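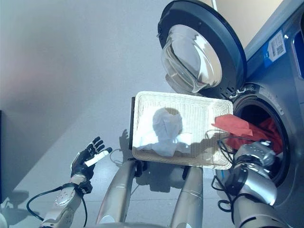
Laundry & Utility > Baskets & Trays

Killbridge Shallow Laundry Basket, off-white
Product code 341

Most laundry baskets are built like wells. You fill them to the top, carry them to the machine with your chin on the pile, and then spend the evening fishing for a sock at the bottom. The Killbridge is shallow. It holds less and hides nothing, and if you own a great many towels you will be making two trips.

It's a plain rectangle in a tight, off-white weave. The low sides let you bring the short end right up to the mouth of a front loader, tip it, and pull the washing across. Reds one way, whites the other, and may your household have better luck with that than ours has had. Anything red left hanging over the lip of the drum will find something white if it possibly can.

The weave is close enough that buttons and hairgrips stay in the basket. It will not stop anybody leaving a tissue in a pocket. We have had more than 20 emails about tissues and can only offer sympathy.

Care
Wipe with a damp cloth and dry it flat. Please don't put the basket in the machine. Idris Probert in our returns department has seen what happens and would like it to stop.

Good to know
Stacks when empty
Guarantee: 2 years, tissues excluded
Sold singly or as a pair
Washing machine and washing not included

What customers say
"Bought it for the laundry, now it's full of post. Bought another for the laundry." Wanda Śliwiński

"Does what a basket does. The cat has been told." Rhun Beddoe

Delivery
Sent out from the Lekmont warehouse in a box rather larger than it needs to be. We're talking to them about it.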